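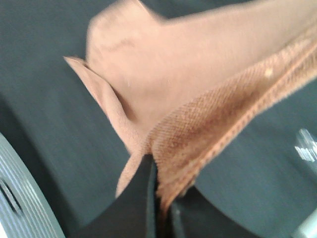 About Feyisa

Feyisa is a small clothing repair and alterations shop in Illthorpe. Two rooms over the old seed store, door on the side street, ring twice if the light's on.

Started by Ebise Sisay, who learned hems from an aunt and everything else from taking things apart. First it was evenings only, at the kitchen table. Then a rented corner at the back of Bruletti, the dry cleaner, for three years. Then here. Same sewing machine the whole way, new motor.

What we do

Hems, mostly. Pants, skirts, curtains, the odd choir robe. Zippers. Worn elbows and knees, pockets with holes in them, linings that have given up. Taking in, letting out if there's enough seam to let out (bring it by, we'll look). Knits too, a lot of places turn those away. T-shirts, sweaters, stretchy dresses, fine. Slow work but fine.

What we don't do: leather, wetsuits, wedding dresses with less than 10 weeks to go. We've done one in four days and would rather not talk about it.

Prices and times

Plain hem is $20. Knit hem a bit more, depends on the fabric. Everything else we price when we see it, written on the ticket, and thats the price. If we open a seam and find something worse we call before going on.

Most jobs take a week. Before prom season and all through May, closer to two. Please wash things first. Please check the pockets.

We hold finished work for 364 days. Sounds odd, it started as a year and then somebody argued over the last day. After that it goes to the mending class for practice.

The mending class

Upstairs, small groups, 6:30 in the evening. Bring something of your own that's broken. You'll learn a backstitch, a blind hem, a patch that holds. Machines are shared so there is some waiting around, there's also tea. No experience needed. Kids over twelve welcome with a grown up who is also sewing, not one who is on the phone.

Import

Import is our fabric shelf. The name came off a crate Ebise found on the stairs when we moved in, and the crate is still the shelf. Remnants, end of roll pieces, thread by the spool, buttons sold by weight. Stock changes all the time so theres no list online, sorry. If you're matching a color bring the garment, a phone photo won't get you close.

The people

Ebise at the front most days. Two part time sewers, both came through the class. We're looking for a third, someone steady on knits, mornings. Drop off a sample seam and a phone number. No résumé needed.

Find us

246 Illthorpe Road, side door. Parking behind the bakery after 10, before that it's delivery trucks and they will block you in. Stairs only at the moment. If stairs are a problem call up and we'll come down to you, pins and all.

Filed under: Our Story, Alterations & Repair, Classes

Get the Feyisa newsletter. Class dates and new remnants, once a month. Enter your email to sign up. Unsubscribe any time.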